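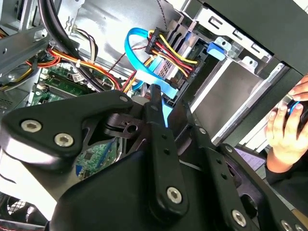 River Otters at the Wekero Preserve: Notes on the Summer Record

Monday, September 23, 2019

Readers of this page will recall that I undertook in the spring to keep a written record of river otter sightings along the lower Pira, from the road bridge to the place where the river widens into the marsh. The record is now closed for the season. I set out below what it contains, how the entries were taken, and what I would ask of anyone who intends to visit the river this fall. The views given are my own and do not represent those of the preserve.

The Wekero Preserve covers 1216 acres, most of it wet. The otters use only a small part of that ground in any way a visitor is likely to notice. Nearly every entry comes from three stretches of water: the bend below the old mill footing, the slow pool by the Kocabaş landing, and the channel on the north side of Porkorari Island. I walked the first two myself. The channel can only be reached by canoe, and the entries from there were supplied by Mieke Brouwer and Selim Tuncer, who paddle it before work and who were good enough to write things down while still on the water.

The record

There are 77 entries. An entry is one sighting by one party on one occasion, regardless of how many animals were seen. Where two people standing together reported the same otter, I entered it once. Where two people at different places reported an otter within the same hour, I entered both and added a note, as an otter can travel a good distance in an hour and I had no means of deciding the matter.

The largest group reported was five, seen in the pool at the Kocabaş landing early on a gray morning. I was present. Two of the animals were plainly larger and kept to the middle of the pool, and three smaller ones stayed close to the bank under the alders, where they made a good deal of noise. I took the group to be a mother with young and one other adult, though I would not defend this very hard. Eleri Eynon, who taught biology at the county high school for many years and has forgotten less than I ever knew, wrote to me afterward that adult males generally take no part in raising the young, and that a grown daughter from an earlier litter is a more likely companion. I have amended my note accordingly.

Most other entries concern a single animal, seen for less than a minute. Typical wording is "head, then back, then gone." Several entries read only "splash, large." I considered leaving these out and in the end kept them in a separate list at the back of the notebook, together with the entries that turned out on discussion to describe a muskrat.

Telling one animal from another

The confusion between otters, muskrats, beavers and mink accounts for most of the correspondence I receive, and I am grateful for all of it, including the letter in capitals. The following points may assist.

A swimming otter shows very little of itself. The head is broad and flat, and the back often breaks the surface a short way behind it. When it dives it tends to roll forward, and the tail, thick at the base and tapering to a point, may come up last. A beaver swims with a larger, blockier head and holds a steady line. If the animal slaps the water as it goes under, it was a beaver. A muskrat is much smaller, and its thin tail moves from side to side behind it. A mink rides rather high in the water and is seldom far from the bank.
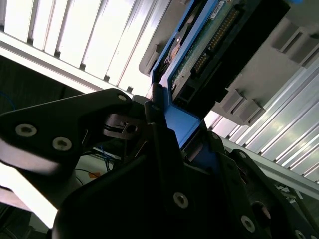

Size is a poor guide on open water, where there is nothing to compare against. I have seen experienced people misjudge an animal by half its length at dusk, and I have done so myself on the landing with a witness beside me. Behavior is more useful. Otters surface, look about, blow audibly through the nose and go down again, and they will often come toward a person standing still in order to have a better look. Muskrats do not appear to take an interest in anyone.

On land the signs are clearer. Otters return to the same places on the bank to leave droppings, which are loose, dark and full of fish scales and bits of crayfish shell. The grass at such a place is flattened and frequently yellow. There is one on the upstream side of the mill footing, and another on the tip of Porkorari Island that Mr. Tuncer describes as impossible to miss with the wind in the east. Slides down the bank are worth looking for as well, although by late summer the mud on our stretch had dried and cracked and I found none that I could be sure of.

The question of the landing

Some disagreement has arisen over the Kocabaş landing, and since my name has been attached to one side of it I should like to state my position.

Word of the family group spread quickly. On the following weekend there were more people at the landing than I have seen there in all the years I have lived on the river. Most were quiet and well behaved. A few were not. One party threw bread into the pool, and another allowed a spaniel to swim out toward the alders while the young were calling. The dog was called back without harm to anyone, and its owner apologized to those present. The otters were not seen in the pool for nine mornings afterward.

It has been suggested that the landing should be closed during the early part of the summer. I do not support this. It is the only place on the lower river where a person with a cane or a stroller can reach the water, and the canoe rack is there. The young had very likely been born elsewhere and brought down when they were able to travel, so closing the landing would protect the place where they were seen and leave the den, wherever it is, exactly as it was. I would support a leash requirement on the landing itself, and a plain sign asking for low voices. Elvia Zamudio has drafted wording for such a sign in English and Spanish. I thought both versions very good and told her so.

Henrik Schwerdtfeger takes the other view and has set it out in a letter to the weekly paper. I recommend that readers look at it. He is right that a sign was tried for the herons and was ignored, and right also that the parking area was never meant for the use it now receives. We have fished the same bank for a long time and expect to go on doing so.

Matters I was unable to settle

I cannot say how many otters live on the lower Pira. I am asked this more than anything else, and the record does not answer it. An otter's range may cover many miles of river, the animals look alike at any distance, and seventy or so glimpses could be the work of one busy family and a few strangers passing through. Anyone who offers a firm number on the basis of my notebook is welcome to explain the method to me.

I also cannot say whether they are eating the stocked trout. The remains I examined were chiefly crayfish, with some small sunfish and what I believe was part of a bullhead. That is consistent with what is written about otters in slow, warm water, where they take what is easiest to catch. It does not prove that no trout was eaten upstream. The gentlemen who have raised the point with me outside the hardware store have been courteous about it, and I promised them I would say as much here.

Finally, there is the matter of the pale otter. Four separate reports describe an animal of a light tan color near the island, two of them from Ms. Brouwer, whose entries are otherwise the most careful in the book. I have not seen it. Wet fur in low sun can look remarkably light, and I have entered these reports with a question mark and with every hope of being able to remove it.
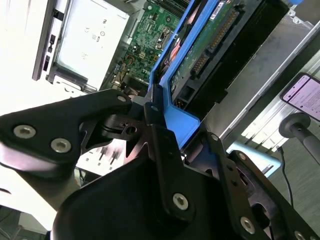
Guidance for fall visitors

Early morning remains the best time. Bring binoculars and something dry to sit on. The bench at the landing is shaded until late in the morning and holds the dew.

Please keep dogs leashed from the parking area onward, and do not feed anything, including the ducks.

If an otter approaches, remain where you are and let it leave in its own time. Do not attempt to follow it along the bank. An otter that snorts repeatedly and holds its head high has noticed you and would prefer more room.

The path to the mill footing is passable but soft beyond the second culvert. The island should be viewed from the water, with canoes kept well off the tip.

Reports may be left in the box at the end of my drive, 2128 Kocabaş Road, or given to me in person. Please include the place, the hour, the weather and what the animal was doing when you first saw it. A sketch of the tail is always welcome, however poor. The notebook itself may be consulted on my porch on any dry afternoon, and I will begin a new one when the ice goes out.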